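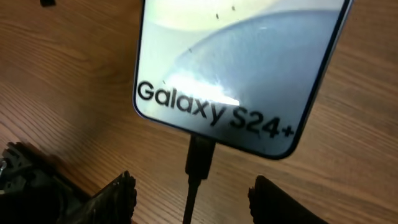 Fingers on Trial: Choosing a Gripper at Skirkska

When the Skirkska workshop set out to replace the fingers on its handling arms, the first question was what the arms would be asked to pick up. The answer was small electronics. Tollden, the company that commissioned the trial, runs a returns service for phones and similar devices, and each one must be lifted, turned and set down many times before it leaves the bench. A phone with its charging cable attached is among the more awkward items on the list. The fingers must come down on either side of the cable without snagging it, and the glass reflects the room lights back into the wrist camera.

Two sets of fingers were compared between March and June. The Zaline pair is broad and stiff, with a replaceable pad on the inner face. The Deák pair is slimmer and bends slightly under load. Both were fitted to the same arm and driven by the same controller, so that any difference in the results could be put down to the fingers alone. In all, the team recorded 3,544 attempted grasps. A further 844 were set aside after a fault in the controller's timing came to light in the second week.

Dezső Gál, who led the trial, had expected the softer fingers to win with ease. On flat items lying on the table they did. Their tips slid under a thin edge more readily, and they needed fewer second attempts. The position changed once an object was held by one end and raised. A long, narrow item acts as a lever, and a small slip at the pads becomes a large swing at the far tip. Here the stiffer pair held its line, and the operators came to prefer it for any task that involved turning an object in the air. 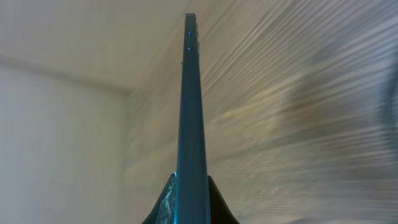

A slim teal object held upright between the fingers, as recorded by the wrist camera.

Wear was the second concern. Pads were inspected at fixed points and changed after 3,000 closures, a figure taken from the workshop's earlier practice. Gál now considers that interval too long for work with hard plastic edges, and his report recommends a shorter one for both makes.

The wrist camera proved its worth throughout. A fixed camera above the bench gave a steadier picture, but it lost sight of the contact point whenever the arm leaned over the work. The view from the wrist moves with the hand and can blur during quick turns, yet it keeps the fingertips in sight at the moment of closing. Of the 58 failed grasps chosen for close review, most could be explained from the wrist recording alone.

Tollden has asked for the stiffer fingers on its first two benches, with the slim pair kept for flat items. The controller settings are to be revised before either is installed — chiefly the closing speed, which the operators found too abrupt for glass.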